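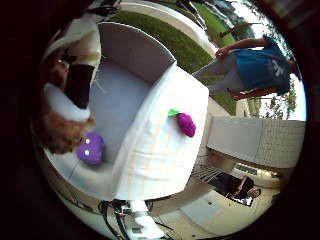
*Bac à peluches à parois hautes, devant une pelouse. Un modèle rond repose dans le bac, une grappe de raisin sur le rebord.*

Le **bac à peluches** est un contenant ouvert sur le dessus, à parois souples ou rembourrées, destiné à recevoir des jouets en tissu. On le trouve dans les chambres d'enfants, les ludothèques, les salles d'attente et, à la belle saison, dans les jardins. Sa fonction est de rassembler les peluches en un seul endroit. Les sources divergent sur la durée pendant laquelle il y parvient.

## Dénomination

Le terme est récent et mal fixé. Les catalogues emploient aussi *caisse à doudous*, *cube de rangement* ou *panier à peluches*, ce dernier même lorsque rien n'est tressé. Dans l'usage familial, on dit « le bac », parfois « la caisse », et très souvent « là-dedans ».

Le bac se distingue du coffre à jouets par l'absence de couvercle. La distinction a son importance : un coffre fermé peut servir de siège, alors qu'un bac sur lequel on s'assied change de forme, puis de catégorie.

## Caractéristiques

### Parois

Les parois sont généralement recouvertes de tissu, avec ou sans garniture de mousse. Les modèles à bord épais et arrondi, comme celui de l'illustration, ont une conséquence que leurs concepteurs n'ont pas toujours recherchée : le bord devient une étagère. Une peluche de taille moyenne y tient sans difficulté, et l'utilisateur pressé considère volontiers que le rangement est terminé. Clem Fairweather, dans son *Petit traité du rangement domestique*, parle de « dépôt de crête » et en fait le troisième état de la peluche, entre le dehors et le dedans.

La hauteur fait l'objet d'un compromis. Trop basse, la paroi laisse déborder le contenu ; trop haute, elle oblige les plus jeunes à basculer tête la première pour atteindre le fond.

### Couleur

Le blanc et le gris clair dominent les gammes depuis que le bac a quitté la chambre pour le salon. Ces teintes conviennent aux intérieurs sobres et aux photographies d'annonces immobilières. Elles conviennent moins à l'herbe coupée. Les fabricants recommandent un nettoyage à l'éponge, recommandation suivie la première semaine.

### Fond

Le fond est plat, souvent rigidifié par une plaque glissée sous le tissu. C'est là que s'accumulent les objets qui ne sont pas des peluches : capuchons de feutres, pièces de puzzle, chaussettes de petite pointure. L'ouvrage de Fairweather leur consacre 11 pages, soit davantage qu'aux peluches elles-mêmes.

## Contenu

### Peluches figuratives rondes

La forme sphérique, ou presque, s'est imposée pour des raisons d'économie : peu de coutures, pas de membres à fixer, deux yeux et l'affaire est entendue. Un modèle rond et violet à petits yeux blancs suffit à représenter à peu près n'importe quoi, et son propriétaire tranche la question de l'espèce. Lancée dans un bac, la peluche ronde tend à rouler vers un coin, où elle reste.

### Fruits et légumes

Les végétaux en peluche forment une famille à part. La grappe de raisin en est l'un des sujets les plus exigeants, chaque grain devant former une bosse distincte sans que l'ensemble évoque une framboise. La feuille verte, cousue au sommet, lève en principe l'ambiguïté. Elle sert aussi de poignée, et se découd pour cette raison avant le reste.

La maison Dremau a inscrit à son catalogue une collection de 19 fruits, dont deux variétés de raisin que seule l'étiquette permet de différencier. Sa concurrente Babalola s'en est tenue à la poire et à l'aubergine, choix que la presse spécialisée a qualifié de courageux.

## Usage en extérieur

Le bac d'intérieur sort de la maison dès les premiers beaux jours, en mars pour les familles optimistes. Posé sur une pelouse, il devient le point fixe d'un jeu de lancer dont les règles se négocient sur place. La principale controverse porte sur le rebord : une peluche arrêtée sur le bord compte-t-elle comme rentrée ?

Deux écoles s'opposent. La règle dite de Brola, du nom du village où elle aurait été formulée, accorde un demi-point. La règle stricte n'accorde rien et provoque, selon Alby Dunstan, auteur d'une monographie sur les jeux de jardin, « l'essentiel des départs prématurés vers la cuisine ». Dunstan se déclare neutre, mais tous ses barèmes comportent des demi-points.

L'herbe amortit les lancers manqués et l'adulte présent sur la pelouse sert habituellement de ramasseur, fonction pour laquelle il n'a pas toujours été consulté.

## Rangement collectif

La ludothèque de Skedano détient, d'après son propre inventaire, 1 136 peluches réparties dans des bacs étiquetés par espèce. Le classement a connu une révision lorsqu'il fallut décider du sort des fruits pourvus d'un visage, que les deux sections concernées refusaient. Une catégorie « Divers souriants » fut créée ; elle est aujourd'hui la plus remplie.

## Entretien

- Vider le bac entièrement avant de laver la housse, si elle est amovible.
- Brosser les débris d'herbe une fois secs.
- Ne pas laisser le bac dehors la nuit : la mousse retient l'humidité, et les limaces apprécient les coins.

## Voir aussi

- Coffre à jouets
- Doudou
- Jeux de lancer
- Panier à linge (usages détournés)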